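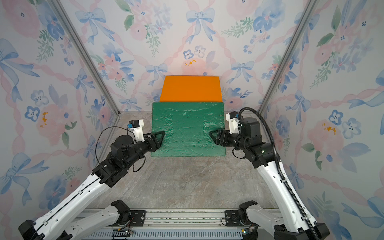
According to one reply to the project call, a student club has no business starting with two arms before it can run one. The objection is fair, and I will take it first.

Slide 2. Why two arms. The Sterkura task is a flat board that has to be approached from both sides. One gripper at the left edge, one at the right. A single arm pushes the board across the floor and the trial is lost. We tried that for most of January.

Slide 3. Hardware. Both arms sit on one metal rail, so the base spacing stays fixed between sessions. Each wrist carries its own small camera on a white bracket. Budget for the term was 1,595, most of it servos. Pause here, people ask about money.

Slide 4. Calibration. Home both arms, then touch each gripper to its own edge of the green board. Log the offset. Anything over 13 mm and the session does not start – no exceptions for demo days.

Slide 5. Data. Clurnlow group recorded 200 trials, Cerico group 100. Do not compare the success rates directly. Cerico changed the grip height halfway through and kept the old labels. (If asked: yes, the labels are being redone.)

Slide 6. Failures. Most common is timing. The left gripper closes first, the board rotates, the right one misses its edge. Second is cable drag at the wrist. Rerouting helped on the right arm, less on the left. Show the plot, skip the table unless there is time.

Slide 7. Next term. Lift and hold for five seconds, then a tilt. The Matić workshop has offered bench time in the evenings, after 6 p.m. New members start on the calibration script and move to trials once they can run it alone.

Leave slide 7 up for questions.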